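Service Robotics, Unit 6: Can Machines Do the Chores Yet?
Handout prepared by Tamás Major

Clearing a table is a chore most of us do without thinking. For a machine it is many small problems in a row: find the thing, choose where to hold it, close the fingers, put it down somewhere sensible. In this unit we look at toys and a cup on a wooden tabletop, because the difficulty is already present there. 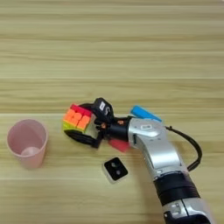
Reading time: 4 minutes

A puzzle cube is kind to a gripper. It has flat sides and it does not bend. A sock has neither of these qualities, and this is why laundry remains so far behind the work on the shop floor. At the Hunine packing plant one arm repeats the same pick 800 times in a shift, but each box arrives at the same place.
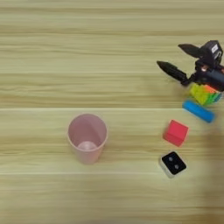 Fingers open, cup standing apart from the small objects.

Please consider the word "success" with care. A rate of 98 percent sounds excellent. In a kitchen with 200 items to put away, it means four mistakes, and one of them may be a glass.
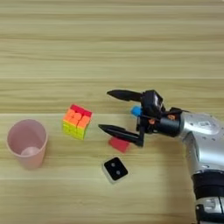

Princess Salazar objected in the seminar that people also drop glasses, and that we forgive them quickly. She would accept a slow machine if it worked at night while she sleeps. I find this a fair point – speed matters less at home than in a factory.

Crowding is the next difficulty. When objects stand close together, the fingers need free space beside the one we want, and the arm can hide from the camera what it must reach.
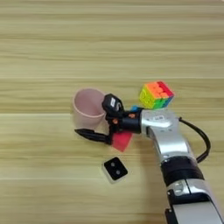
Which chore will be solved first at home?
Probably sorting hard objects into fixed places, such as cups on a shelf. Folding and wiping will take longer.

For next time, read the Sedari notes, pages 1 to 37, and choose one chore from your own home. Write down every step of it, also the ones that feel too small to mention.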